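Trullmont two-arm bench cell: questions about set-up and care

Maintained by Odair Meireles and Pierina Palumbo. Revised August 2020.

What does the cell consist of?
Two arms with parallel grippers, a white table, one wrist camera per arm and one overhead camera. The bean-spooning task is the standard check after any work on the cell. 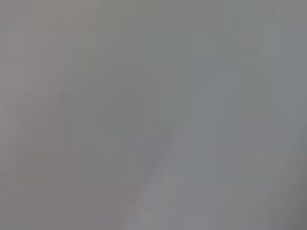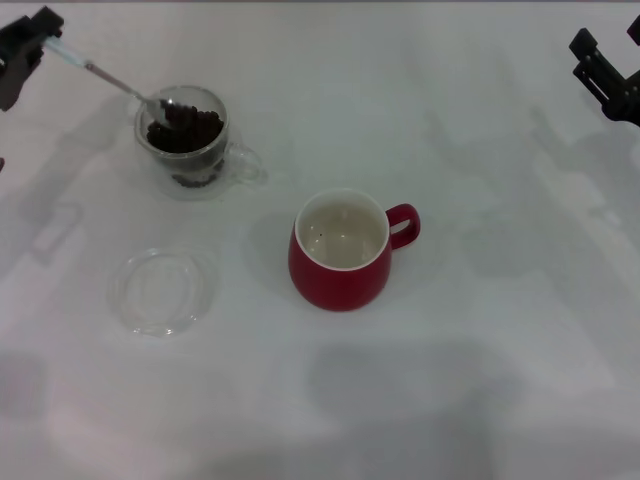

Wrist view (first) and overhead view (second), bean-spooning check.

The wrist view is a grey blur. Is the camera faulty?
Not necessarily. A surface very close to the lens gives the same result, as does a focus ring that has moved. Jog the arm clear of everything and look again. If edges appear, leave the camera alone. If they do not, clean the lens with a dry cloth, then reset the focus on the printed card and lock the ring.

And the faint squares in the grey?
Usually compression. They show most on plain areas. Check the stream setting before changing the cable.

How should the spoon be gripped?
By the end of the handle, with the bowl free to reach into the glass cup. Teach the pick again if the handle turns in the fingers when the bowl is loaded.

Where does the second arm wait?
Over the right side of the table, open, away from the cup and mug. Its shadow still falls on the table. The overhead camera must be calibrated with both arms in their waiting positions, lamps on.

The clear saucer is not detected. What can be done?
Clear glass on a white top gives only thin lines at the rims. Lower the edge threshold in steps of 4 and stop when the rim closes. Anderson Leite keeps the last good values in the Gornano folder.

How often are the finger pads changed?
Every 500 cycles, or sooner if the surface is shiny. Change both pads on a gripper together and zero the stroke afterwards.

Can the cell be left powered over a weekend?
Yes, up to 48 hours, with the arms parked and the brakes on. After a longer stop, run the homing routine twice.

Who supplies spares?
Famham for pads and cables. Camera brackets are made by Tarcísio Damasceno; allow 13 days.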